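Cream storage bins going yellow, and how to sort what goes in them

Posted by tumuscombe_attic
Thursday, November 21, 2019

Hi everybody, first post here so please be gentle! I'm finally tackling the odds and ends that have piled up since we moved in June (bottle tops, wrappers, all the little bits that land on a table and stay there), and I bought some cream plastic bins secondhand for the job. I love the rounded corners and the oval handles, but a couple look a touch yellow to me. Should I clean them before I start filling them, and do I sort first or just dive in?

Indari
Welcome! I'd wash them first, while they're empty. Warm water, a squirt of dish soap and a soft cloth, then leave them upside down on a towel for 10 minutes or so. Smudges usually lift right off. Old yellowing mostly won't, I'm afraid, but once a bin is on a shelf you stop noticing. Mine are the same sort of thing, cream with a mountain printed on the front:

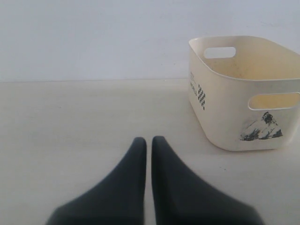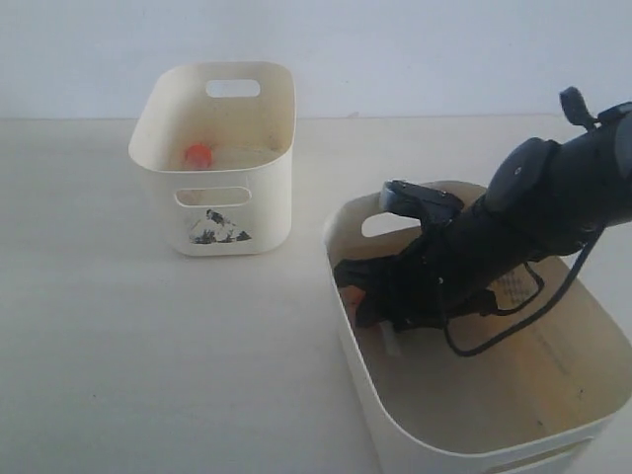

Can I use bleach on the yellow parts?

I'd leave the bleach under the sink. It can make old plastic look worse, and baking soda mixed to a paste with a little water is much kinder if you want to give it a try.

As for sorting, dive in! I keep one bin for small stuff and another for everything bulky, and I fuss over the details later with a cup of tea.

Trnka2177
just buy new ones, they're cheap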